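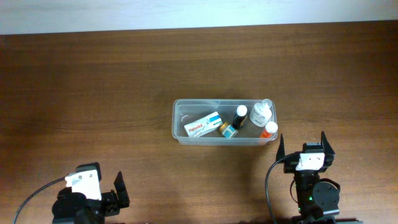
Two arms and one tub of bathroom bits: the Kisar tabletop kit at work.

If you've ever emptied the bathroom cabinet on to a table and then lost the will to put it all back, you'll see why I wanted a go with the Kisar. It's a pair of small black robot arms sold as a kit by Trunance, and since May the firm has been hiring them out from its Fulwood shop as well as selling them. I went along on Saturday and had a lovely time, I must say!

Hire costs 147 pounds a week and the whole kit is 463 pounds to buy, which gets you both arms, the grippers, the cables and a login for the lessons. You build it yourself. Trunance says that takes an evening, though the chap next to me at the counter reckoned on a whole weekend and he looked handier than I am.

The job I liked best is called Tidy Tub. You put a clear plastic tub on the table with a few things from the medicine shelf - a jar, a pump bottle, a little box of tablets, that sort of thing - and the arms deal with them one at a time. It sounds dull and I could have watched it till closing. A box is a nice easy shape for two flat fingers. Round things are harder, and a bottle on its side can roll, so the lessons start you off with boxes and bring the bottles in later on.
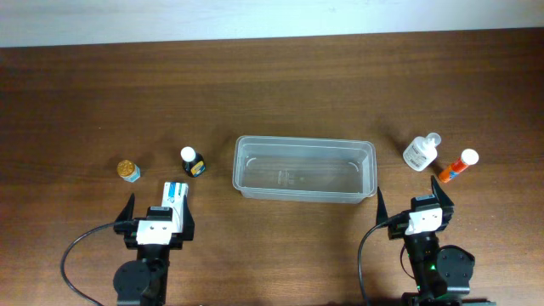 Tyyne Kemppainen had one on hire for a fortnight and told me she would have it back tomorrow, but that the lessons rush you. She got stuck on the fourth, where both arms have to work together, and wanted far more on setting the grip before anyone let her near a jar. The phone help was good, she said, once she got through.

I put that to Maiara Conceição at Trunance, who told me a longer version of lesson four is being written now and will go out free to everyone who has bought or hired a kit. There are 40 kits in the hire pool and most are booked for the next few weeks, so ring first if you're coming any distance.

A second hire desk is due to open in Penrose later in the year. You'll need a solid table, a plug socket and a bit of patience - I had the first two. Deposits are 40 pounds and you get it back when the kit comes home with all its screws.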